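Die gute Seite
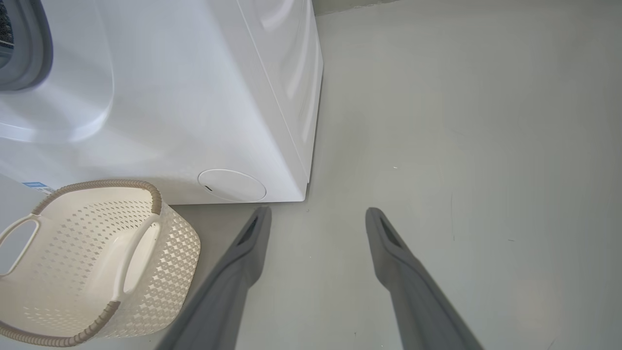
Als Clémence Cordier die Wohnung ihrer Tante übernahm, übernahm sie auch die Waschmaschine, und mit der Waschmaschine, wie sich herausstellen sollte, einen ganzen Kreis von Leuten, die an ihr hingen. Zuerst wusste sie das nicht. Sie stellte ihren Wäschekorb vor die Tür mit dem dunkelgrauen Gummi, setzte sich auf den Boden daneben und war nach zwei Tagen Kistenschleppen so müde, dass sie beinahe dort eingeschlafen wäre, mit dem Rücken an der Wand und den Schuhen noch an den Füßen.

Da klingelte es.

»Sie sind die Nichte«, sagte die Frau im Treppenhaus. Sie trug einen Stapel Handtücher vor sich her, der ihr bis ans Kinn reichte. »Ich bin Rania Hamdan, zweiter Stock. Läuft sie noch?«

Clémence brauchte einen Augenblick, bis sie verstand, dass von der Maschine die Rede war und keineswegs von der Tante, die sich nämlich bester Gesundheit erfreute und mit einem pensionierten Hafenlotsen ans Meer gezogen war.

»Ich habe sie noch nicht angestellt«, sagte sie.

»Dann kommen Sie, ich zeige es Ihnen. Sie müssen sie erst ein bisschen kennenlernen.«

Und so kam es, dass eine wildfremde Frau an Clémences erstem Abend in der neuen Wohnung durch den Flur marschierte, als gehöre sie zum Inventar (was in gewisser Weise ja stimmte), die Handtücher auf den Badewannenrand legte und erklärte, dass man bei vierzig Grad bleiben solle, dass das Wollprogramm nichts tauge und dass die Maschine beim Schleudern gern ein Stück in Richtung Tür spaziere, wenn man sie zu voll mache. Ihre eigene Maschine sei vor Jahren kaputtgegangen, im November, ausgerechnet, mit zwei kranken Kindern im Bett, und Clémences Tante habe damals gesagt, sie solle doch einfach bei ihr waschen, bis eine neue da sei. Eine neue war dann nie gekommen. Der Händler Marchal unten an der Ecke hatte 600 Euro verlangt, und bis die beisammen waren, hatten sich die beiden Frauen so sehr an ihre gemeinsamen Waschabende gewöhnt, dass Rania für das Geld lieber mit den Kindern in die Berge gefahren war.

»Natürlich nur, wenn es Ihnen recht ist«, setzte sie hinzu und griff schon wieder nach den Handtüchern, etwas verlegen jetzt. »Sie haben sicher anderes im Kopf.«

Clémence hatte allerdings anderes im Kopf. Sie hatte sich diese Wohnung als einen Ort vorgestellt, an dem sie endlich einmal ihre Ruhe haben würde, nach sechs Jahren in einer Wohngemeinschaft, in der immer jemand Posaune übte oder Linsen anbrennen ließ. Aber die Handtücher rochen nach fremder Küche, nach Kreuzkümmel und gebratenen Zwiebeln, und ihr fiel auf, dass sie seit dem Frühstück nichts gegessen hatte.

»Stecken Sie sie rein«, sagte sie. »Ich habe auch noch ein paar Sachen. Bei mir ist alles dunkel.«

»Dunkles zu Handtüchern!« Rania sah sie an, wie man ein Kind ansieht, das ohne Mütze in den Schnee will. »Nein, nein. Das machen wir danach.«

Also machten sie es danach. Die Handtücher drehten ihre Runden, und Rania ging hinunter und kam mit einem Topf wieder herauf, in dem so viel Reis war, dass sie beide davon aßen und am nächsten Mittag noch eine Schüssel übrig blieb. Sie saßen auf zwei Umzugskartons in der Küche, weil die Stühle noch im Keller standen, und hörten der Maschine zu. Rania erzählte von der Tante, lauter Geschichten, die Clémence nicht kannte. Wie sie im Treppenhaus gesungen hatte. Wie sie jeden einzelnen Socken, der ohne Partner aus der Trommel kam, in einer Keksdose aufbewahrte, zuletzt waren es 41, und wie sie sich geweigert hatte, auch nur einen davon wegzuwerfen, denn man könne ja nie wissen, wer noch heimkommt.

»Wo ist die Dose jetzt?«, fragte Clémence.

»Na, wo schon. Auf dem Schrank im Flur, ganz hinten.«

Sie holten sie herunter, Clémence auf einem der Kartons balancierend, Rania mit beiden Händen an ihren Knien. Es waren Kindersocken dabei, die längst niemandem mehr passten, ein dicker grauer mit Zopfmuster, der nur dem Hafenlotsen gehören konnte, und ganz unten ein kleiner gelber mit einer Ente darauf, den Clémence sofort erkannte. Den hatte sie mit fünf getragen, in jenem Sommer, als sie drei Wochen bei der Tante gewohnt hatte, während ihre Eltern sich trennten. Den anderen hatte sie noch jahrelang als Puppenmütze benutzt.

Sie sagte eine Weile nichts. Nebenan fing die Maschine an zu schleudern, erst zögernd, dann mit voller Kraft, und auf dem Herd klapperte der Deckel des leeren Topfes leise mit.

»Jetzt müssen Sie hin und die Hand drauflegen«, sagte Rania. »Auf die gute Seite, rechts. Sonst wandert sie.«

Clémence stand auf, den gelben Socken noch in der Faust, schob den Korb mit dem Fuß beiseite und legte die Hand auf das warme weiße Blech.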